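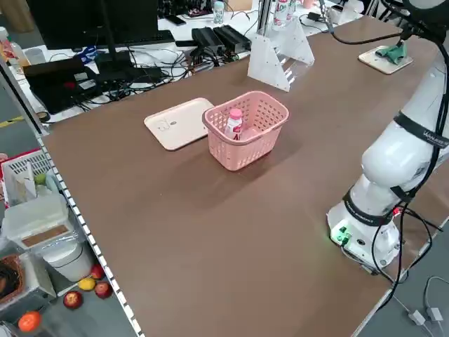

Cupboard clear-out week – what to keep, what to toss

Mon 16 June

Quick one this time, the July issue is eating every spare minute. But so many of you wrote in after the last newsletter asking about bathroom and kitchen cupboards that it can't wait.

Start with one shelf. One. Not the whole kitchen, not the hall closet as well. Set a timer for 30 minutes and stop when it goes off, even if you're on a roll. Especially if you're on a roll. That's how you end up at midnight on the floor with every spice jar you own.

Take everything out. Wipe the shelf. Then put back only what you've used since the winter. Doubles go together at the front so you see them before you buy a third. I found four open bags of rice doing this. Four. And no lentils, which I'd have sworn we had.

Old medicine does not go down the sink. The pharmacy on Lostero Street takes it back, any day they're open, no receipt or anything. Take it out of the carton first, the cartons go in with your paper. Same counter takes used batteries now, small ones only.

Half-empty cleaning stuff – use it up before you open the new one. Don't pour two kinds together to save space, please. Paint and solvents go to the Cakport depot, Saturday mornings, bring proof of address. They turned people away last month for not having it and I got the emails.

Baskets. Yes you can buy nice matching ones. The Hourani store on the corner has decent ones and they aren't dear, but measure the shelf before you go. Mine is 24 centimeters deep and I came home with two that stuck out past the door. Took them back, got the smaller size, fine. Shoe boxes do the job too if nobody's looking in there but you.

Swap table is back at the Prerirmont hall. Last time we had 340 items through the door and 256 of them found a new home, which is not bad for a wet afternoon. Clean things only. No mattresses, no car seats, no opened food. Jars with lids very welcome, we alway run out. If you can stay after to fold up tables, say so at the door.

A few people asked about labels. Masking tape and a marker. Put the date you opened it, not the date you bought it. Thats the whole system.

Still to come – freezers, and the drawer with all the cables in it. Send me your questions before Thursday if you want them in the July one, reply to this email and it gets to me. Photos fine too but please keep them small, the inbox is nearly full again.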